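# Sorting the big bricks by color – worth the trouble?

The bin of reds after this morning's session, with something light blue next door.
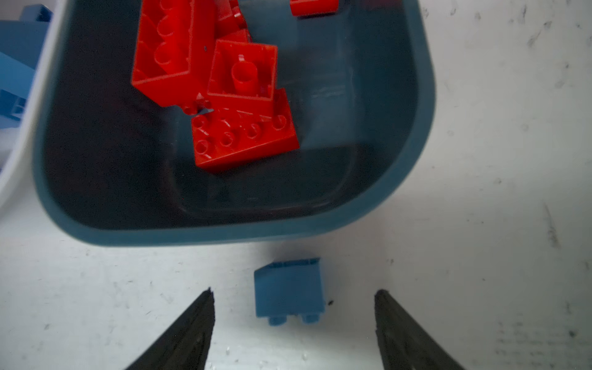
*Reds in the dark teal bin. Light blue on the left.*

**zurkitz_mom**
Hello all! I've inherited the chunky bricks from my sister's three (up to 208 pieces, she thinks, though she never kept track) and I've spent most of September's nap times sorting them by color. The reds are going in that nice deep bin with the rounded corners, and I love how they look in there, even all tumbled together. But before I do the greens and yellows – is anybody still keeping this up a year later? Or does it all end in one big heap?

**Rahel Fankhauser**
We kept it up for two years, and my boys were better at it than I was. Color is the one thing a toddler can sort without any help from you, and mine would go around the rug shouting "red, red, red" and dropping them in. I'd do it again in a heartbeat.

**ustard50**
I'm going to disagree, kindly. My daughter builds by size and couldn't care less about color. She wants the long ones for walls, and with color bins she has to tip out every last one to find them. We switched to one bin for long bricks and one for squares, and there's so much less on the floor now.

**Rahel Fankhauser**
Fair enough, but how old is she? At four or five I'd probably say the same. At 2 they just want to throw things in a bucket.

**ustard50**
She's five, so you may have me there!

**Angeliki V**
Whichever way you go, wash them before they're put away, especially hand-me-downs. The hollow undersides with the tubes are where the crumbs hide (I once found half a raisin in there, hard as a pebble). Warm water, a drop of dish soap, an old toothbrush, then open side down on a towel overnight.

And your tabletop looks just like ours, smudges and all. Baking soda paste got most of ours off.

**zurkitz_mom**
Oh, thank you, I hadn't thought of the toothbrush! I'll finish the colors for now, seeing as mine is barely two, and ask again when she starts on walls. Trying the baking soda tonight.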